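Ieva Kļaviņa
@ievak_packaging
January 9, 2019

Thread on carton sealing for short runs. We finished the glue vs. tape vs. tuck comparison at the Sollville plant and I said I would post the notes.

Scope: one carton style, narrow reverse tuck, 3 closures. 644 cartons per closure. Same board, same print, same operator (Valter Backlund, who also did the pull tests).

Small red plaid box, then the two-drawer wood cabinet. 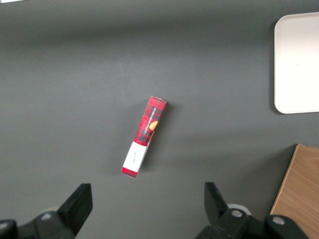
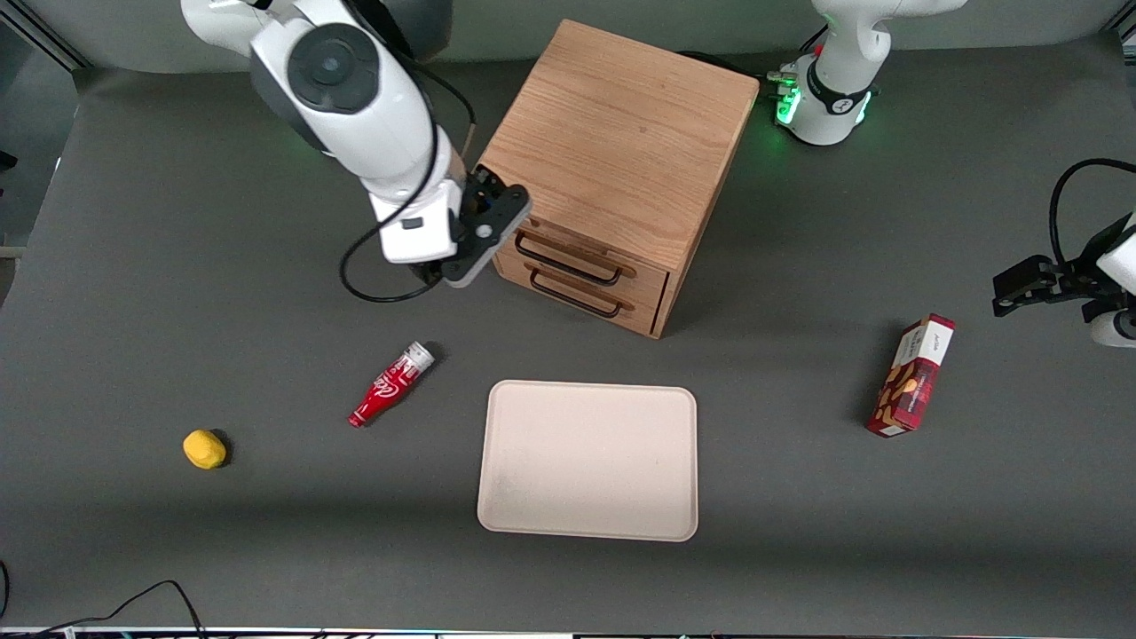

What fails first on a narrow reverse tuck carton?
The tuck flap at the shoulder. The score there takes most of the load every time the end is opened, and on a narrow panel there is very little board to spread it over. The glue seam on the long side held in every sample we pulled.

Tuck only. Fastest to close by hand, no consumables. Main fault was flaps backing out after the vibration table. Slit locks fixed most of it. If your die has no slit locks, price a new die before you price a taper.

Tape. Strongest closure in the test and the ugliest. Tape over varnish is fine. Tape over uncoated board pulls fibers when the customer opens it, and on a dark print the white core shows right away. We used a clear film tape with acrylic adhesive, one strip per end.

Hot melt. Best looking. Two dots per flap beat one long bead. The bead squeezed out past the flap edge and stuck cartons to each other in the case. Moving the dots inward from the edge by 8 mm stopped it.

Open time matters more than people expect. With the Ikton applicator set at the supplier's starting temperature, the glue skinned over before the flap came down whenever the operator paused. Raising the tank temperature helped, but it also gave us strings on the nozzle. Shortening the distance from nozzle to folding plow was the better fix.

Board direction. Grain should run across the tuck score on this style. One pallet came in with it parallel and the flaps cracked at the fold. Laine Priedītis caught it at incoming inspection by tearing a blank in both directions. Free test, takes seconds, put it on your receiving sheet.

Cost. For runs under 3,000 cartons, tuck with slit locks wins for us, including rework. Above that, hot melt, provided the machine is already on the floor. I have not included floor space or energy. Ojārs Lukoševičius is doing that part and his spreadsheet is still missing the warm-up time for the tank.

Tape stays in the plan for export cartons only – those get tossed around enough that nobody in sales argues about looks.

Things we did not test: humidity cycling, recycled board over the current basis weight, any tamper-evident label. Jekent has a perforated label that could replace tape on the export line. Samples are due later in January.

Correction to the hot melt post above: the 8 mm is measured from the flap edge to the center of the dot. Measured to the near side of the dot it will be less, depending on your nozzle. Thanks to Elīna Juška for asking.

Several replies want the pull test method. Carton clamped flat, flap gripped at the center, straight pull at constant speed, peak force recorded. We threw out any sample where the grip slipped. Condition the cartons overnight in the test room first. Cartons straight off a cold truck gave numbers all over the place.

Last one for now. If you run the same test, log the carton's position in the stack as well. Blanks from the bottom of the pallet had flatter scores and closed differently. I only started logging it halfway through the tape group, so I can't give you a clean figure for it. It will be in the next round.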